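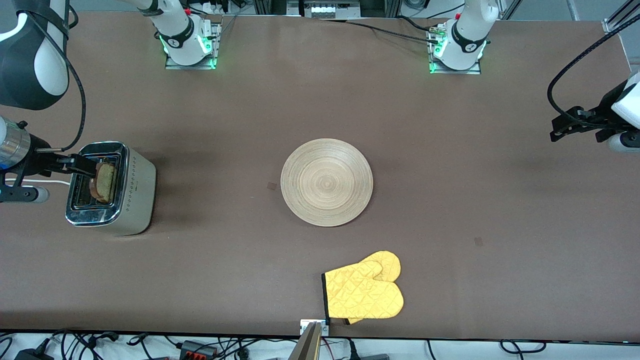
A green light is not a safety record

In January a two-armed setup at Skurnholm stopped halfway through making toast. The gripper closed on the slice, the controller lost contact with the wrist, and the arm held its position with its fingers inside the toaster. The lights on both bases stayed green. It stood like that for 32 seconds before Regula Rainer pulled the plug.

No one was hurt. The log recorded the run as "incomplete", the same word it uses when a slice is dropped on the table. I think that is wrong, and I have said so to Athina Vrettos, who runs the trials.

Of 218 runs that month, 3 were marked incomplete. Two were dropped bread. The third was an arm stuck in a mains appliance while its indicator said all was well. Anyone reading the totals would take them for the same thing.

The usual answer is that a person is always present. Fine - but that person was watching a green light. A lamp that only shows the base has power should not be the one thing people look at.

I would cut power to the appliance whenever an arm stops reporting, and give stalls their own line in the log. Galtammont already does the first with a cheap relay. Skurnholm has yet to order one.

Last updated: Saturday, November 25, 2023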